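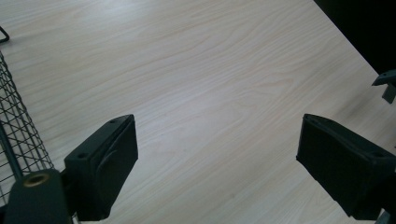
Bevden has 1,874 households and, until last February, had nowhere to sit down with a cup of tea after two in the afternoon. The bakery shut at noon. The pub opened at six. If you missed the bus to Stidard you waited in the shelter or walked home again.

The old seed merchant's on Tagle Street had been empty for years when a group of residents took on the lease. They run it as a tea room six days a week, with one paid cook and a rota of people who can spare a morning. It isn't a smart place. The menu is soup, toast, two kinds of cake and whatever the cook feels like making on a Saturday. A pot of tea for one costs 90p if you are over 65 and a bit more if you are not, and so far the till staff have taken everyone's word for it.

Money came in small amounts. Shares were sold at £25 each and 139 people bought at least one. The county gave a grant for the ramp and the toilet, which together cost more than the kitchen. The rest was found through a quiz, a plant sale and a loan from the parish council that has to be paid back over five years.

Trade in the first weeks was poor. The group had expected walkers from the Grandus path, but the path floods in late winter and most people turn back at the weir. The customers who did come were local and stayed a long time over very little. By Easter the cook had cut the lunch menu in half and started serving breakfast from seven, mainly for the drivers from the bus depot, and that brought the takings up.

The depot is still the largest source of income. Drivers order quickly, eat quickly and come back the next day. At the other end of the morning there is a knitting group, a man who does his crossword by the window and the parents who have just left the school gate – they tend to arrive all at once, with pushchairs, and the room is loud until ten.

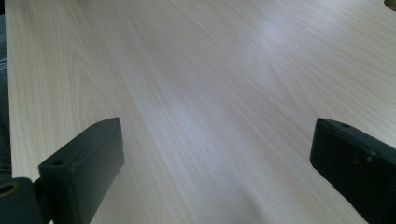
Does a place like this make a profit?

It made a small one in its first full summer and lost most of it again by Christmas, when the heating bill arrived. The lease runs for another three years, and the group expects to break even if the rent stays where it is.

The building is the main worry. The roof over the store is patched and the back wall lets in damp. Under the lease, repairs to the outside belong to the landlord and everything inside belongs to the tenant, and there has been a long exchange of letters about which of those a gutter is. In the meantime the flour is kept upstairs.

Stidard, four miles down the valley, is now looking at doing the same with its closed bank. A party of people from there came up on the bus in the autumn, had the soup and asked to see the accounts. They were told to budget for a proper dishwasher from the start. Bevden bought a second-hand domestic one, and it took 90 minutes to do a load.

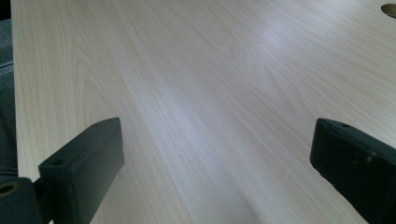 Getting there

The tea room is on Tagle Street, opposite the bus stop, and opens from seven until four, Monday to Saturday. Breakfast stops at eleven. Dogs are allowed in the front half. The nearest parking is behind the church hall, free after nine, and the Grandus path starts at the bottom of the same lane – check the river level before setting out in winter.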